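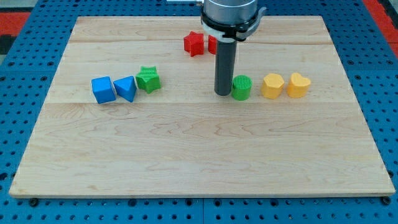
Guía práctica: demostración por teleoperación de tareas de empuje con piezas de colores

Centro de Formación en Automatización Warel
Material de apoyo para el módulo de aprendizaje por demostración

1. Objeto y alcance

La presente guía establece el procedimiento para enseñar a un brazo robótico, mediante control remoto, a desplazar piezas sobre un tablero de madera empujándolas con una varilla cilíndrica. Está dirigida al alumnado que ya ha superado la formación básica en seguridad y que dispone de autorización para operar la celda.

El procedimiento cubre únicamente tareas de empuje. El agarre con pinza y el guiado manual del brazo se tratan en documentos separados, si bien al final de esta guía se incluye una nota sobre el segundo.

2. Material necesario

Tablero de madera clara, apoyado en plano sobre la mesa perforada
Piezas de plástico de colores: estrellas, corazón, cubo, cilindro y prismas
Varilla de empuje de punta redondeada, montada en la muñeca del brazo
Mando de teleoperación Sidby, con su base de carga
Puesto de grabación con el programa Fesdale instalado
Hoja de instrucciones de la sesión

Las piezas son de tamaño similar, de unos pocos centímetros de lado, y se identifican siempre por color y forma. En este ejercicio la denominación completa es obligatoria: al haber una estrella roja y otra verde, la indicación «mueva la estrella» resulta ambigua y la demostración correspondiente se descartará en la revisión.

3. Preparación de la celda

3.1. Compruebe que el tablero asienta sin holgura. Un tablero que cede en una esquina altera la distancia entre la varilla y la superficie, y la punta puede rozar la madera en un lado y pasar por encima de las piezas en el otro.

3.2. Limpie el tablero con un paño seco. No utilice productos abrillantadores.

3.3. Verifique el apriete del collar de montaje. La varilla no debe girar ni desplazarse al sujetarla con la mano, con el brazo detenido y los accionamientos desactivados.

3.4. Sitúe el brazo en la posición de inicio y ajuste la altura de trabajo. La punta debe quedar suspendida muy cerca del tablero, sin presionarlo. La altura permanece bloqueada durante toda la sesión; el operador controla solo el movimiento en el plano.

3.5. Coloque las piezas. Para los primeros ejercicios se recomienda una fila central con separación suficiente entre algunas de ellas, de modo que la varilla pueda entrar por los huecos, y una zona despejada en la parte anterior del tablero, hacia la que se dirigirán los empujes. No es necesario alinear las piezas con precisión. Una ligera rotación o un pequeño desfase entre ellas aporta variedad a los datos.

4. Configuración de la grabación

Abra el programa Fesdale y cree una sesión nueva. Seleccione el perfil Cheng, que corresponde a empuje en el plano con altura fija, y confirme que la señal de la cámara y la posición del brazo se actualizan en pantalla. Si una de las dos se detiene, cierre la sesión y vuelva a abrirla antes de continuar; una grabación con señales desfasadas no puede corregirse después.

Escriba la instrucción de la tarea en el campo de texto antes de mover el brazo. Debe redactarse como una orden breve y comprobable:

«Lleve el cilindro verde a la parte anterior del tablero.»
«Separe el cubo azul del prisma triangular azul.»
«Junte el corazón amarillo y la estrella roja.»

Evite expresiones como «ordene las piezas» o «déjelo mejor colocado», cuyo resultado no admite una comprobación objetiva.

5. Ejecución de la demostración

5.1. Tome el mando y mantenga pulsado el gatillo de habilitación. Al soltarlo, el brazo se detiene.

5.2. Inicie la grabación y espere a que el indicador cambie de estado.

5.3. Dirija la varilla hacia el lado de la pieza opuesto al destino. La aproximación se realiza por zonas libres, rodeando las demás piezas aunque el recorrido sea más largo.

5.4. Reduzca la velocidad antes del contacto. El primer toque debe ser suave; un golpe brusco desplaza la pieza fuera del alcance de la varilla y obliga a corregir.

5.5. Empuje en tramos cortos. Si la pieza comienza a girar, retire la varilla, rodee la pieza y aplique el contacto en un punto más próximo a la línea que une su centro con el destino.

5.6. Alcanzado el destino, separe la varilla de la pieza y detenga la grabación con el brazo en reposo.

Las correcciones no invalidan una demostración. Un operador que pierde el contacto y lo recupera con calma proporciona información útil sobre cómo salir de esa situación. Sí la invalidan la intervención de la mano sobre el tablero, el cambio de instrucción a mitad de tarea y la caída de una pieza fuera de la madera.

6. Comportamiento según la forma de la pieza

Cubo. Responde bien al empuje por el centro de una cara. Cuando está girado y presenta una esquina, conviene enderezarlo primero con un toque lateral.

Cilindro en posición vertical. La varilla y la pieza son curvas y el punto de contacto resbala con facilidad. Se aconsejan empujes muy cortos con correcciones frecuentes.

Estrella. La punta de la varilla puede alojarse entre dos brazos de la figura, lo que facilita el control de la dirección - siempre que se retire hacia atrás y no de costado.

Corazón. El hueco entre los lóbulos ofrece un apoyo estable. El empuje sobre el vértice tiende a hacerlo girar.

Prismas. Busque una cara plana vertical. En el prisma triangular tumbado, evite apoyar la varilla contra la cara inclinada.

7. Revisión y archivo

Cada demostración se revisa 2 veces: la primera por el propio operador, al terminar la sesión, y la segunda por otra persona del grupo. El revisor lee la instrucción, reproduce la grabación completa y marca el resultado como válido, dudoso o descartado. Los casos dudosos requieren un comentario escrito.

El conjunto de referencia del módulo contiene 2.544 demostraciones válidas, de las cuales 551 incluyen al menos una corrección señalada por el revisor. Estas últimas llevan una etiqueta propia y pueden consultarse desde el mismo programa.

8. Nota sobre el guiado manual

En el guiado manual, el operador sujeta el brazo y lo conduce directamente por la trayectoria deseada. Este método se adapta bien a movimientos amplios, pero en tareas de empuje presenta un inconveniente: el cuerpo y la mano del operador ocultan las piezas a la cámara. Por ese motivo, las prácticas de este módulo se realizan exclusivamente con el mando.

9. Cierre de la sesión

Lleve el brazo a la posición de inicio, desactive los accionamientos y deposite el mando en su base de carga. Guarde las piezas en su caja y anote en el registro de la celda cualquier holgura detectada en el collar o en la varilla.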